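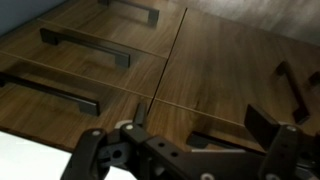 The Drawer Test

Čestmír Hrnčiar got to Werkik at ten minutes to nine and parked next to the loading dock, where the sign for visitors was. It was February and the lot had been salted. He carried his tool bag in with him out of habit, although he had been told he would not need it.

The woman at the desk gave him a badge with his first name on it and no marks over the letters. He put it on.

"You're with the kitchen company?" she said.

"Šťastný. I build the cabinets."

"They're all back there already."

They were not all back there. There was a young man eating a bagel and an engineer named Dorota who shook his hand and thanked him for coming. The open day started at eleven. Buyers were coming from hotels and from two nursing home chains, and Mr. Jokholm was driving up from the head office to give the welcome. Čestmír's boss had wanted somebody from the shop to be there, because the cabinets had the shop's name on a card beside them.

He looked at the kitchen first. He had built it in November, three drawers and a row of doors in walnut veneer, black bar pulls, and he had not seen it since it went on the truck. It had been put in well enough. One door hung a little low on the hinge side. He opened it, took the small screwdriver out of his coat, and gave the hinge half a turn. Then he closed it and ran his thumb along the gap.

"Is it okay?" Dorota asked.

"It's okay now."

She looked at the door and then at him. "How far did you move it?"

"Nothing. A hair."

"I only ask because Esine has been practicing on that door."

Esine was the robot. Everybody at Werkik said the name as if it belonged to a person in accounting. It had an arm and a black gripper with a small camera up by the wrist, and the wrist view was on a big monitor set up where the guests would stand. The young man, whose name was Pell, put down his bagel and sat at the computer.

"A hair should be fine," he said. "Let's run it."

They ran the door. The arm came around slowly, the gripper closed on the upright pull, and the door opened. It closed again with a small thump from the bumpers. Čestmír had glued those bumpers on himself. He found that he had been holding his breath.

"Good," said Dorota. "Now the drawers."

The top drawer opened and closed. So did the middle one. At the bottom drawer the arm went down low, came up under the end of the pull, and stopped. On the monitor the handle ran down across the picture with one black finger just below it. Nothing moved for a while.

"It does that," said Pell.

"Does what?"

"Thinks about it. On the bottom one. It gets it most of the time."

The arm backed off and tried again. This time it got hold of the pull, but it drew to one side, and the drawer came out a few inches and jammed. The arm let go and went back to its rest position. A red line came up on Pell's screen.

"How many times have you done this drawer?" Čestmír asked.

Pell checked. "432. Since it was installed."

"And the others?"

"The others are 200 each. We had to do more on this one."

Čestmír asked if he could touch it. Dorota made Pell press the stop button first, and she waited until the light changed before she nodded. Čestmír got down on one knee, which took him longer than it used to, and worked the drawer in and out with two fingers. Then he pulled it from the left end of the handle only. It jammed the same way.

"You pull a wide drawer from one end, it racks," he said. "The two sides don't come together. It would do it to me too."

"It doesn't do it on the top two," said Pell.

"Pull those from the end."

Pell came over and pulled the top drawer from the end of its handle. It caught for a second, then slid. He did it twice more.

"It caught a little," he said.

"A little. The bottom one is worse. Somebody had it carrying weight, or they stepped on it." He took the drawer out, set it on the floor, and put his cheek nearly against the boards to look along the runner. "The back screw is out on this side. Who put it in?"

Dorota said it had been a contractor.

He tightened the screw. He had to lie on his side to reach it, with his badge under him. When he put the drawer back it ran straight, and from the end of the handle it caught about as much as the top one did.

"You should still pull from the middle," he said.

Dorota and Pell talked about this. As far as Čestmír could follow, the arm could not get to the middle of the lowest pull without bending in a way it did not like, and for that reason they had let it take the end. Dorota thought the base could be moved. Pell said that if they moved the base they would have to check everything again, and it was twenty past nine.

"How long is everything?" she asked.

"An hour. If nothing's wrong."

"Then start."

They unbolted the base and the three of them walked it over. Čestmír marked the new spot on the floor with his carpenter's pencil. Pell said they had a laser for that, and then used the pencil mark.

The checking was dull to watch. The gripper went to the door and stopped, then to each drawer and stopped, and Pell typed. Čestmír sat on a folding chair and ate the sandwich he had packed for lunch. He thought about the oak stair job he was supposed to be doing. Once the gripper came down close to the veneer and he stood up, but it did not touch.

"What does it cost if it scratches?" Dorota asked him.

"A new front. The grain runs through all three, so you'd want all three."

She wrote that down.

At 10:40 they ran the bottom drawer. The arm took the pull nearer the center, and the drawer came out and went back. They ran it nine more times. On the sixth the gripper missed, closed on air, and then tried again without being told and got it. Pell wanted to know whether that should be counted. Dorota said it opened the drawer.

"I would count it," said Čestmír. "I miss a handle sometimes."

The guests arrived in a group, still in their coats. Mr. Jokholm spoke for longer than the schedule allowed and said that Esine succeeded 94 percent of the time, a number that Pell, standing by the wall, moved his lips along with. Then the arm opened the door, and the three drawers, starting with the top one. At the bottom drawer a woman from one of the nursing homes bent down to watch. It opened. Somebody clapped, and a few others joined in.

The woman stayed after the group had gone on to the coffee. She opened the bottom drawer herself and closed it.

"This is nice," she said to Čestmír. "Is it the robot's drawer, or can you buy it?"

He told her anybody could buy it, and that it came in oak as well. He had no business cards. She wrote the name of the shop on the back of her program, and he spelled it for her, and then he added the marks over the letters with his pencil.

Pell was already running the drawer again when Čestmír went to get his coat.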